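Lulton Working Group, Household Machines – minutes, January, 4 pm

Present: 7. Apologies from Tilport. Last minutes agreed, one spelling fixed.

1. Kitchen chores. Mägi report taken as read. Long talk on whether an arm can clear a worktop yet. View of most: simple pick and place yes, on a good day. Washing up no. Folding towels no, not soon.
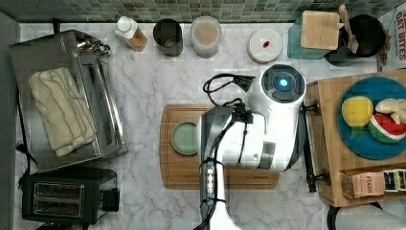 Item 1: arm over the chopping board, toaster oven to the left, toy fruit on the blue plate.

Nearly 54 minutes on this item, too long. Agreed real food before toy food is droped – no, other way round, toy food stays until grip is reliable.

2. Shop floor. Busik want shelf stacking tried next. 5 for, rest unsure. Costs to come.

Action: chase Tilport for thier sink notes.

AOB none. Closed 5.40.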